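About Us

Gilcombe is a small family business that makes and sells bed linen, and we have been at it long enough now that some of the people who bought their first doona cover from us are coming back for their children's. We work out of an old dairy depot on the edge of Ulside, with the sewing room at the back where the cold store used to be and the shop at the front, where the trucks once pulled in. On a still morning you can hear the machines from the footpath, and people do sometimes wander in just to see what the noise is.

How we started

We didn't set out to have a shop. It began with a stall at the Follville market, one trestle table and a clothes rack on wheels that had a habit of rolling downhill, selling pillowcases made from ends of cotton that a curtain workroom was glad to be rid of. We made 50 for the first market and took most of them home again, having priced them far too high and put them in the shade. By the following August we had worked out the pricing, found a better spot near the coffee van, and started getting the question we have been answering ever since: do you do sheets as well?

So we did sheets. The first ones were a bit of an education. Cotton shrinks, as everybody knows, but it doesn't always shrink the same amount in both directions, and a fitted sheet that has lost a little in its length will ping off the corner of a mattress in the middle of the night with real force. We heard from a few customers about that (quite politely, considering) and replaced every set. Since then all our cloth has been washed before it's cut, which takes longer and fills the yard with washing lines, but we've grown rather fond of the sight of it.

What we make

These days the range is sheets, pillowcases, doona covers and a light summer blanket we call the Mösli, which is woven in a honeycomb pattern and gets softer every year you own it. It has been our favourite thing to make from the very beginning, and it's the one we give as a wedding present whenever we're asked to a wedding. We keep the colours fairly quiet and we don't change them often – if you bought a set from us and a pillowcase goes missing at the laundromat, there's a good chance we can match it.

Everything comes in the usual sizes, single through to king, and we will happily cut to measure for odd beds as well. Boats, caravans, bunks built into the eaves by somebody's grandfather, antique three-quarter beds that no shop has stocked linen for in living memory: bring us the measurements and we'll have a go. Please measure the depth of the mattress along with the length and width. Mattresses have been getting steadily fatter over the years and it catches people out.
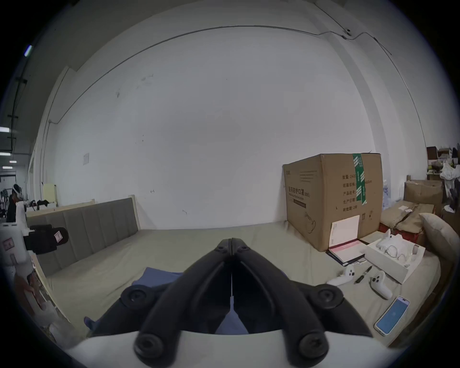
How often should sheets be washed?

Once a week suits most households, and once a fortnight is fine in the cooler months if you shower before bed.

We get asked about washing more than anything else, so a little more on that while we're here. A warm wash is plenty. Go easy on the powder, as too much of it stays in the cloth and makes it stiff, and leave the fabric softener on the supermarket shelf. If you can dry your sheets outside, do! There is nothing like the smell of a bed made up with linen that has been on the line all afternoon. If you can't, take them out of the dryer while they're still slightly damp and hang them over a door for the last bit, and you'll hardly need the iron.

How we work

There are 5 of us in the sewing room on a full day and 3 on a quiet one, and everybody can do every job, which means the person who answers your email may well be the person who hemmed your sheets. We buy our cotton 400 metres at a time, which is not a great deal in this trade, so now and then we'll run out of a colour and you will have to wait for the next lot to be washed and dried. We'd sooner ask for a bit of patience than cut corners on the washing, and we do let you know as soon as yours is ready.

The offcuts go into drawstring bags, and whatever is too small for a bag goes into a box by the front door. Local schools and quilters are welcome to help themselves. We've seen some wonderful things come out of that box over the years, including the entire curtain for a puppet theatre and a set of bunting that still goes up in the main street of Follville at Christmas.

Mending

We mend what we sell, for as long as there's enough of it left to hold a stitch. Worn hems, split seams, elastic that has given up, lost buttons on a doona cover – pop it in the wash first, then post it or bring it in with a note pinned on to show us where. There's no charge for seams and elastic. For bigger jobs, such as turning an old sheet sides to middle, we'll give you a price before we start.

Come and see us

The shop is open Tuesday to Saturday, and the kettle is generally on. There's parking around the side where the loading dock was, and a ramp up to the door for prams and wheelchairs. Dogs are welcome as long as they stay off the display beds, a rule we haven't always managed to enforce. If you live too far away to drop in, write to us and we'll post you a card of cloth samples so you can see the colours properly in your own light before making up your mind.

Page last updated February 2026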